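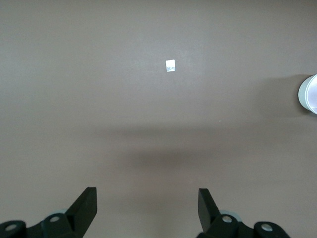 Akinyi Mwakyusa wrote in after the January issue to say that she has tried saving tomato seed three summers running, that it has gone mouldy twice and been eaten by something once, and could we please print the whole method in one place, start to finish, with no skipping the smelly bit.

Akinyi, with pleasure! It's my favourite garden job of the year and the smelly bit is the best part.

First, what to save. If the plant came with "F1" or "hybrid" on the label, enjoy the fruit and leave the seed alone, unless you like surprises (I do, but I have a big yard). Open-pollinated varieties will come back much the same as the parent. Tomatoes mostly pollinate themselves, so you don't need to bag flowers or plant things at opposite ends of the block. The potato-leaf types and the big beefsteaks cross a bit more, so keep a gap there if you can.

Pick from your best plant, and go for the plant over the fruit. One whopping tomato on a sulky, spotty vine tells you less than a vine that has stayed green through that awful hot week and kept setting. My Zameso did exactly that this year, the little beauty, and I tied a bit of red wool on it before Christmas so the family would stop raiding it. Let the fruit go a few days past eating ripe, soft but not split.

Then cut it across the middle and squeeze. Seeds, gel and juice go in a jar, the flesh goes in your sandwich. Add a splash of water if it's a dry sort of tomato. Lay a cloth over the top, leave it out of the sun, and stir once a day. In this weather you'll have a scum on top in two days, three at most. It will pong. The gel around each seed holds back sprouting and the ferment breaks it down, so put up with it, but don't forget it either. Leave it a week and the seeds start growing in the jar, and I have lost a whole Stemo harvest that way.

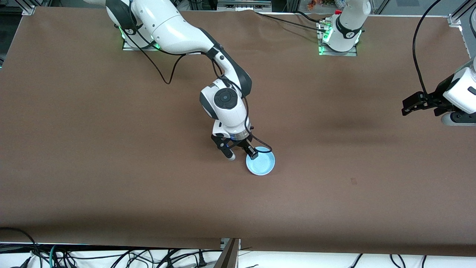 Rinsing is where most people lose seed down the sink. Tip the jar out into something wider, fill it with water and give it a swish. Good seed sinks, and the pulp and the duds float, so you can pour the rubbish off slowly and fill it up again until the water runs clear. Four or five goes usually does it. A light blue bowl like the one on the table is just the thing, as you can see tomato seed against it far better than against stainless steel, and you'll stop before the good ones go over the rim. Do your last pour through a tea strainer.

Now the drying, Akinyi, and I'd bet this is where your mould came from. Don't use paper towel! The seeds glue themselves to it and stay damp underneath. Spread them one layer deep on a plate or a coffee filter, rub them apart with your fingers after 24 hours, and then leave them somewhere airy for another fortnight. Yes, a fortnight. They feel dry after three days and they aren't. No oven, no windowsill in full sun, and no hair dryer (Themis Kalogeropoulos, I am looking at you).

If you've got only one or two tomatoes to do, the whole thing scales down very nicely.

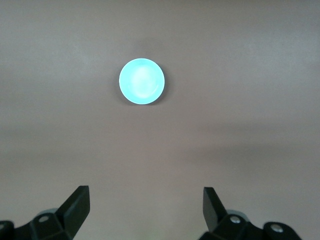 *A small dish is plenty for one or two fruit.*

Once they're properly dry, they go in a paper envelope with the variety and the year written on it, and the envelope goes in a jar with a lid. That takes care of your mystery nibbler too. Mine live at the bottom of the linen cupboard, where it's dark and stays fairly cool. Expect five years out of them, and plenty last longer. I sprouted some Prosell last spring from an envelope with my late uncle's handwriting on it and did a small dance in the shed.

Which brings me to the swap. We're at the Muriithi Street hall on 8 February 2025, doors open at ten. We've got 131 packets in the drawers already, heavy on beans and silverbeet and very light on tomatoes, so anything you save this month will be snapped up at the winter table. Bring what you have, in whatever it's in. No seed to bring? Come anyway and take a packet or two home, and bring some back next year.

We could still use:

- small envelopes, the coin sort
- pencils (pen fades, I've learnt)
- any old-fashioned cucumber, we have none at all
- someone with neat writing for an hour

And if you've a different way of doing tomatoes, come and argue with me at the tea urn. I've heard of people who skip the ferment and rub the gel off in a sieve, and I'd love to see it done.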